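手持夹爪示教操作守则
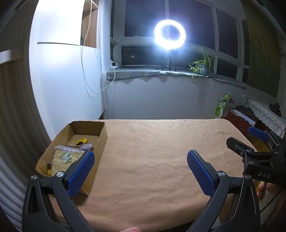

手持夹爪示教操作守则（业内多称“手持守则”，早年油印本封面误作“手待守则”，至今仍有人沿用以示资历）是一套关于人手持夹爪进行示范动作录制的良好作业规范，最初由设备厂商普罗米亚（Pruromia）的培训部门编写，后经祖武斯（Zuvus）实验室增删，成为若干中小型机器人团队的内部通则。守则不具法律效力，也未被任何标准化机构采纳。其约束力主要来自这样一个事实：违反者录下的数据会被退回，而重录是在下班以后。

守则现行文本为第二版，共98条，分为9章，另有附录2篇。其中真正涉及夹爪的条文不到一半，其余讨论桌子、灯光、指甲长度、零食以及“录制期间能否接电话”（不能）。

名称与适用范围

守则所称“手持夹爪”，指由操作者握持手柄、以手指驱动开合的双指末端工具，其指端几何与机器人本体所装夹爪一致或相近。操作者用它完成日常动作，所得轨迹与影像供机器人学习。守则不适用于遥操作主从臂，也不适用于直接拖动机械臂的示教方式。第一版曾试图把三者一并涵盖，结果第三章出现了“操作者应松开双手并同时握紧手柄”的句子，该章后来整体删去。

适用场所包括实验室、样板间和普通住宅。住宅录制的条款最长，也最常被修改。起草者显然在实验室里写完初稿，随后才见到真正的住宅。

历史

早期的示范录制没有成文规矩。各团队凭口头传统行事，新人跟着老人学，老人跟着更早离职的人学。普罗米亚的培训师拉伊萨·丹塔斯（Raíssa Dantas）在整理内部退件记录时发现，退件原因高度重复：指垫装反、动作过快、半途换手，以及一种被审核员统一写作“不知在做什么”的情形。她据此写成一份短小的备忘，题为《请勿如此》，全文都是否定句。

《请勿如此》流传颇广，但读者很快指出，它只说明了什么不该做，对该做什么则保持礼貌的沉默。祖武斯的维雅·布特凯涅（Vija Butkienė）接手改写，把否定句逐条翻成肯定句，过程中产生了若干新的禁令。第一版于次年12月印行。

第二版的修订由若苏埃·吉马良斯（Josué Guimarães）主持，于2020年9月13日定稿。修订说明称本版“力求简明”，篇幅比第一版多出一章。

主要内容

器具检查

守则要求每次录制前检查两侧指垫是否贴合、纹理面是否朝内、连杆铰接处的螺钉有无松动。检查须空手开合10次，听有无异响。关于“异响”的定义，第一版写作“不正常的声音”，第二版改为“与昨日不同的声音”，并由此衍生出对昨日声音如何留存的长期争论。

指垫磨损达到纹理不清的程度即应成对更换。只换一侧的做法被列为严重不符合项，尽管文本承认，备件柜里剩下的永远是同一侧。

双手作业时，左右两件工具须分别编号，不得互换。守则建议把编号贴在操作者不看镜头也能看见的地方，这条建议的落实情况参差不齐，部分团队将编号贴在盒子上，然后将盒子收走。

场地布置

台面应稳固，铺盖物应压平，且在同一组任务中不得更换。守则对铺盖物的材质不作规定，只要求如实登记。登记表中“材质”一栏的常见填法是“布”。

光照条款规定，夜间录制须有固定光源，灯具位置记入场地卡，中途不得移动。光源直射镜头造成的过曝由审核员裁量，裁量标准在附录二，附录二的核心内容是一句“以能看清指端为准”。

在住宅中录制时，守则主张保留房屋原貌，不为录制而收拾。这是全文唯一得到操作者普遍拥护的条款。与之配套的限制是：涉及住户姓名、信件、证件和人像的物品须事先移开或遮盖。地面走线应固定，操作者身后的线尤其如此，第二版特意加上“尤其”二字，据信有具体的人。

动作规范

动作应连续，速度以机器人可复现为限。守则给出的经验法则是“像在端别人家的汤”。接近物体时先张开，对正之后再合拢；放下物体时先确认着落，再松开。手指不得越过夹爪直接触碰被操作物，失手时也不例外。物体掉落后，应使用夹爪拾起，或者终止本段并标记失败。

失败片段不得删除。布特凯涅在第一版前言中坚持，失败是有用的数据，并要求如实标注原因。此后一段时间，“失败”的上报量显著增加，审核员查明，其中相当一部分是操作者打翻了自己的杯子。第二版因此规定饮料不得上桌，杯子遂转移到椅子上。

关于双手协作，守则要求一手固定、一手操作时，固定的一手不得在途中“帮忙”。条文原话如此，引号也是原有的。起草者认为人的另一只手有天然的热心，须靠训练克制。

容器类任务

取放容器内物品自成一章，涉及纸箱、袋子、抽屉等。要点包括：箱盖或翻边的初始状态须在开录前确定；软包装应从可形成褶皱处夹取；透明袋的反光须在说明中注明；箱内物品的排列每段之间应有变化，但变化不得出自审美考虑。最后一点缘于某位操作者习惯按颜色由浅入深码放，机器人后来也学会了，并且拒绝拿深色的。守则没有指明此人是谁，但第二版致谢名单比第一版少了一个名字。

人员与工时

单次连续录制不得超过一段固定时长，具体数值由各团队自定，上限以手腕不适为止。守则建议左右手轮换负重，并在每节之间休息。休息期间工具应放回支架，不应挂在手指上继续聊天。

新人须在持证人员陪同下完成首批录制。所谓持证，指通过本团队的内部考核；所谓考核，在多数团队指由已持证者看一眼。奥古赞·奥拉尔（Oğuzhan Oral）曾在格拉（Guerra）工作室推行书面考试，题目取自守则原文，通过率很低，包括出题人本人的初次成绩。该考试后来改为开卷。

记录与审核

每段录制须附任务名称、场地卡编号、工具编号和结果标记。任务名称应使用动词加宾语的结构，避免“整理”“弄一下”“同上”。“同上”在单独成行且上方无内容时，尤其令审核员困扰。

审核实行双人制，两名审核员各自独立给出结论，不一致时由第三人决定。守则未规定第三人从何而来。在只有两名员工的团队里，通行做法是由两人当天晚些时候以第三人的身份重新看一遍。

争议与批评

对守则的批评大致集中于三处。其一是过细。特里内尔（Trinell）公司的奥代尔·波特拉（Odair Portela）认为，把示范动作规定到这一程度，录下来的就不再是人如何做家务，而是人如何遵守守则，机器人学会之后也只会在有人检查时表现良好。普罗米亚方面回应称，后一种能力同样具有商业价值。

其二是自然性与可用性之间的矛盾。守则一面要求操作者自然，一面规定自然应当达到的速度、角度和张合幅度。吉马良斯在修订说明中承认这一张力，并建议操作者“先按规范练习，直到感觉自然”。批评者指出这正是他们批评的内容。

其三是住宅条款的执行。保留原貌与遮盖私人物品常常无法两全，逐件遮盖之后，房间看上去像正准备搬家。部分团队改为在录制前与住户共同走一遍房间，由住户指出不愿入镜的东西。这种做法耗时较长，投诉却较少，第二版将其列为推荐做法，字号略小。

采用情况

守则的采用多为局部采用。各团队通常完整接受器具检查和记录两章，对动作规范有所取舍，并一致忽略关于零食的规定。格拉工作室曾将全文缩为一张贴纸，贴在工具箱内侧，共10行，其中一行是联系电话。贴纸版的遵守率据称高于正文，但该说法出自贴纸的印制者。

特里内尔在公开表示反对之后，发布了自己的操作指引，编排与守则不同，条文多有相近之处，连第五章的一个错别字也保留了下来。双方就此通信数次，语气始终客气。

译本方面，守则有葡萄牙语、立陶宛语和土耳其语文本，均由参与者自行翻译。三种译本对“像在端别人家的汤”处理各异：葡语本改为咖啡，土语本改为茶，立陶宛语本保留了汤，并加注说明是冷汤，因而操作者可以略快。

参见

末端执行器
模仿学习
示教编程
作业指导书
数据标注

附注

第一版与第二版的条文编号不连续。引用时应注明版次，仅写“守则第四章”者，按惯例视为指引用者手边的那一本。

附录一为场地卡样张，样张中“光源位置”一栏填写的是“老地方”。第二版校对时曾有人提出更正，经讨论后予以保留，理由是多数团队已照此填写。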